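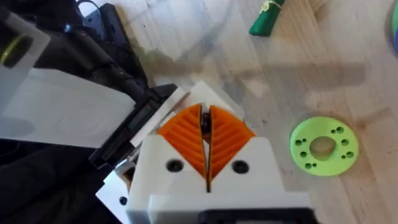 4.2 Long and thin items

Long and thin items were the most difficult group to place in our list of things left out in shared work rooms. We use this name for every item whose length is many times its width: rulers, edge strips, rods, rails, empty cable covers, knitting needles, curtain wire. In the first round of coding the two coders agreed well on cups, tape rolls and boxes, but they often disagreed on this group. The reason is partly that such an item has few details of its own. The long thin white strip at the left in Figure 1 can be called a plastic bar or a rail, and both names fit what one sees. It runs diagonally, with dark equipment on its other side, and from its shape alone we cannot say if it is a loose item or a part of something larger. In the coding scheme of Verbeke and Jansen, which we followed for all other groups, a coder must choose between "loose" and "fixed" before giving a name. We found this order not suitable here, and we added a third value, "not decided", which may be kept until the end of the coding.

With the third value, 190 items stayed "not decided" after both rounds, out of 3,556 items in the full list. We did not remove them. They are reported separately in the tables, and the totals for loose items do not include them.

The second difficulty is where a long item belongs when it is at rest. Most storage in the 11 rooms of the study is made for things that are short and compact. The drawers of the Olevby cabinets, which were present in all rooms on the ground floor, are too short for a rod of one meter, and the shelves above them are open at the front only. When the users were asked where a long strip should go, they gave very different answers. Some named the corner behind the door. Others named the top of the cabinet, the window sill, or the space between the cabinet and the wall. Two persons who had used the same room for several years gave opposite answers and were both sure that theirs was the common rule. For tape rolls and scissors we did not see this kind of difference between users of one room.

We think that this explains the pattern in the tidying records. Of the items in the list, 3,088 were put away at least one time during the study period. Long and thin items were moved as often as the other groups, but a large part of the moves ended on another open surface. A strip was taken from the table and laid on the cabinet, and some days later it was on the table again. In the room diary of Pordale, the user wrote in December: "Cleared the table before lunch. Did not know what to do with the long pieces, put them along the wall." Similar remarks are found in the diary of Michiels, where the long pieces are called "the sticks" without regard to their material or use.

In our first version of the analysis, a move from one open surface to another was counted as tidying. Ward Van Hecke pointed out that the users themselves did not always see it in this way. In the interviews they used "put away" for a drawer, a box or a hook, and "put aside" for the rest. We took over this distinction in the second version. For small compact items it makes almost no difference to the results, but for the long and thin group the difference is considerable, and the values given in Section 5 should be read with this in mind.

One limit must be mentioned. The names of items were given by coders and not by the owners, and a coder who knows the work in a room will recognize more. Jelle Van Dijk, who had worked before in the Kalis room, could name several strips there which the other coder had left open. We kept the names on which both coders agreed, also in the cases where one of them probably knew better. The list is therefore somewhat poorer than what the users of the rooms could have told us, in particular for parts which are stored apart from the object they belong to.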